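Grindcombe Fee Ledger – README

Every fee our pension fund pays to the people who manage its money, in one CSV, with the polite names removed.

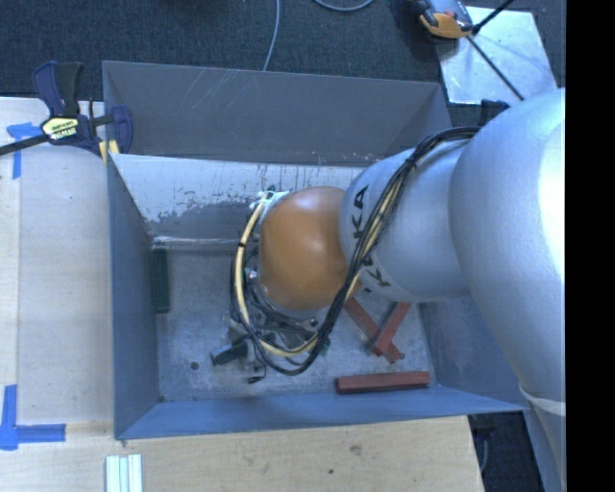
The fund calls these charges "participation costs," as though we'd all signed up for a pottery class. Flokier Capital bills for managing the money, then bills for advising itself on how to manage it. Both lines are in here.

**What's in it**

- fees.csv – 231 rows, one per charge
- payees.csv – who got paid, and which of them share an address
- notes/ – Hubert Górecki's margin comments, lightly edited for language

**Columns**

`payee`, `stated_purpose`, `amount_usd`, `plain_purpose`

The last one is ours. Two people coded it separately (Tarun Sandhu and Ivar Løken) and argued over six rows. Ivar won most of them by being harder to get off the phone.

**Known problems**

Herath Partners reports its fees net of rebates it declines to describe. We left those cells blank. A blank is not a zero, whatever Herath's annual letter implies. Amounts paid in June may appear under either quarter, depending on which one needed to look better.

**Reuse**

Take it, and credit the ledger. If you run a hedge fund, you may also take it, but we'd like 2 percent.

Last updated: 12/8/19

Related

- Clindarville Bond Swaps, Row by Row
- Who Sits on Whose Board
- Ettore D'Amico: The Bailout Glossary

Contact: Shivam Shakya | Back to top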